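Small Business Promo > Giveaways and Print
Thread: Printed bags for a September street fair, worth it?

drostum_prints
We have a stall at the Lurncombe street fair in September and I want to hand out bags with our logo. Zuline quoted me for 700 paper ones, one color, delivered in 2 weeks. The other option is fabric, which costs more, so I'd get fewer. Last year we gave out pens and I can't trace one sale to them.

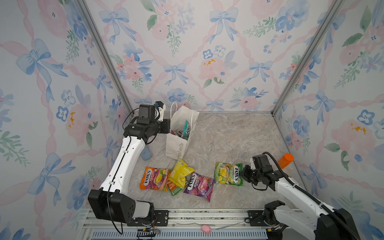

My worry is storage. The shop has one back room and it's already full of stock. Has anyone ordered this many and used them up?

halfpricehank
700 is too many for a one-day stall. We did Lurncombe last year and gave away 218. The rest sat under the counter until spring.

MacRitchie Cards
Disagree. Leftovers go out with regular sales, so you aren't wasting them. We reordered paper after 7 months. Put your web address on the side panel and leave the date of the fair off.

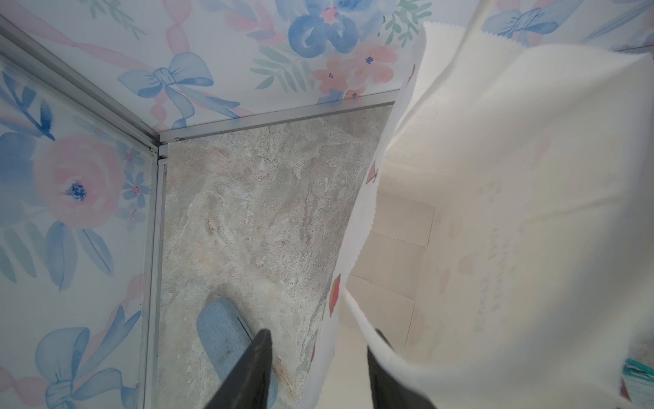 Giveaways and Print: Paper or fabric

tallyho22
Fabric, if you can afford it. People take it grocery shopping and your name gets seen again. Paper gets recycled that night.

halfpricehank
Maybe. I've got a drawer full of fabric bags at home and couldn't tell you whose names are on them. I'd spend the difference on a better sign — that's what brings people over to the stall.

drostum_prints
Sign is already paid for. I asked Zuline about a smaller run and the price per bag goes up a lot. Waiting on the proof now.
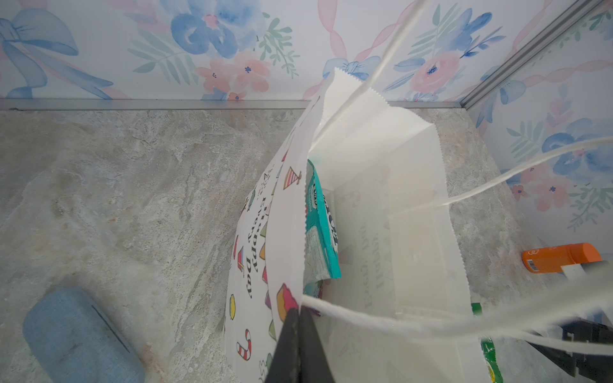 Re: Checking the proof

MacRitchie Cards
Print it at full size and tape it to a bag you already have. Our first logo was too close to the fold and we had to move it up. Check the phone number too.

drostum_prints
Will do. Leaning toward paper, full run. I'll post the count after the fair.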